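Wundley Grip Wrap, two months in

I play off 8 and my hands sweat, so I go through more grip tape than I should. The Wundley is a cohesive wrap that sticks to itself and leaves the rubber clean. I used it on a 7 iron and a wedge from May on, mostly at the Iturra range.

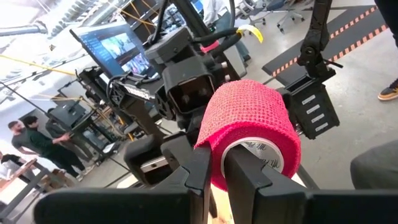
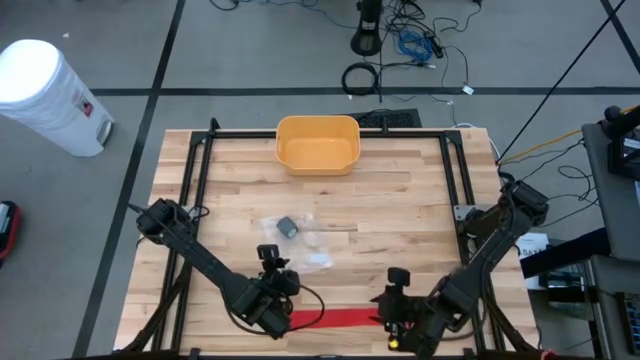
First picture: pink self-adhesive wrap on its cardboard core.

Application takes two passes with a half-width overlap. A third pass made the grip too thick for me and slowed my release. Stretch it lightly. At full stretch it narrows and the edges curl by the second bucket.

Wear: the lower hand section held for around 200 balls before it started to pill. The upper hand section is still on. Light rain made no difference to traction. Heavy rain did, and the wrap took overnight to dry in the garage.

Removal is clean. Gerrit Matlala tried the same wrap over a cord grip and had to pick lint out of the cord afterward, so I would keep it to smooth rubber.

Compared with the Flimard tape I used last season, it is softer and wears faster. Check your club's rules before using it in a competition. I have only used it for practice.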